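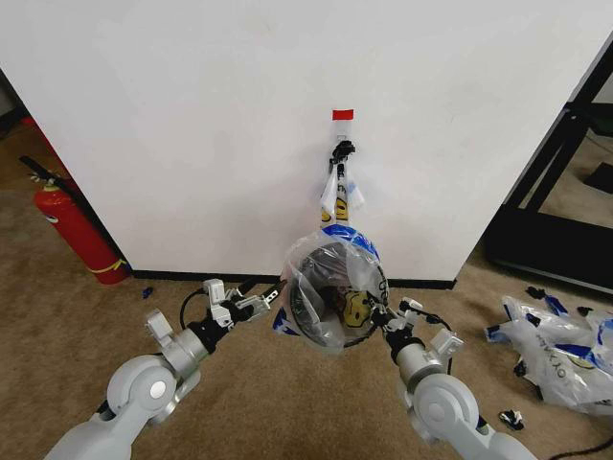
Tawhiri Home Robotics Group

Speaker notes – "Can it do the chores yet?"
Tegan Kereama, 4/24/24

Opening. Say good evening, thank Berwyn Humphreys for the invitation. Ask who has a robot vacuum at home. Then ask who has a robot that takes a bag down from a hook. Wait for the laugh, but do not wait long.

My short answer to the title is: some chores, on some days, with a person near. I will use the rest of my 29 minutes to explain why I say this.

Start with bags. A bag on a hook is a very ordinary thing, and for a child of four it is no problem. For two arms it is hard. The bag has no fixed shape. When one gripper presses the side, the other side moves. The thing inside, for example something round and heavy, rolls to the lowest point and pulls everything with it. The plastic is half transparent, so the camera sees the bag and the contents together and must decide which is which.

Explain the word "deformable" here. Berwyn told me that not everybody in the room is an engineer. Say: things that change shape when you touch them. Laundry, bags, dough, cables.
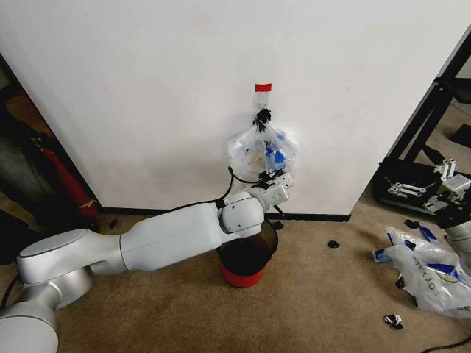 Support from below is one way to think about it. People do this without thinking: we put a hand under the bag before we let go of the top. A machine must be told, or must learn it from many demonstrations. Also the clip or the hook is a separate problem from the bag. Holding the weight and opening the top are two jobs, and the arm should not forget the first while it does the second.

Numbers, speak slowly. In our September trial of the Boter software we made 96 attempts with hanging bags. The mean time was eight minutes. I do this job in 10 seconds. Do not hide this number, people respect it.

Shop floor. Compare with Skuneck, the packing line I visited. There the boxes are all the same and the light never changes, so the machine works the whole shift. A home is the opposite – every bag is new, and the floor has things on it.

If somebody asks about price: we have no product, so I have no price. If somebody asks about Kedow, say that I have only seen their video and I would like to see the same task without cuts.

Last part. Ask the audience which chore they would give away first and write the answers on the board. Leave time for questions, and return the microphone to Berwyn.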